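Household Organization Assistant (part-time)
Lerkavance Home Services, Dumstead office
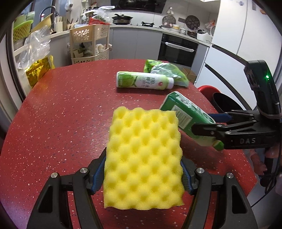
Lerkavance Home Services invites applications for the position of Household Organization Assistant. The successful candidate will join the kitchen team, which sorts and puts away groceries, cleaning supplies and cookware in the homes of clients in Dumstead and Clalau.

Duties
Clear dining tables and counters of packets, bottles and bags at the start of each visit.
Separate food from sponges and other cleaning items before anything is stored.
Return pans and utensils to the places agreed upon with the household.
Fill baskets and drawer carts according to the client's written plan.
Set aside opened or out-of-date food for the client to review. Assistants may not discard food on their own decision.
Complete the visit record before leaving.

Requirements
Applicants must be at least 18 years of age and able to lift 30 pounds. Previous experience in housekeeping, retail stocking or food service is preferred. The ability to read product labels in a second language is an advantage, as many of our clients shop at import grocers.

Terms
The position is for 30 hours per week, in shifts of up to 8 hours. New assistants complete two weeks of paid training under Riet De Haan, Kitchen Team Supervisor. Travel between homes is counted as working time. The position begins in July.

How to apply
Send a resume and the names of two references to Sem Aerts, Personnel Office, Lerkavance Home Services, Van Damme Building, Room 101, Dumstead. Please state the hours you are available. Only applicants selected for an interview will be contacted.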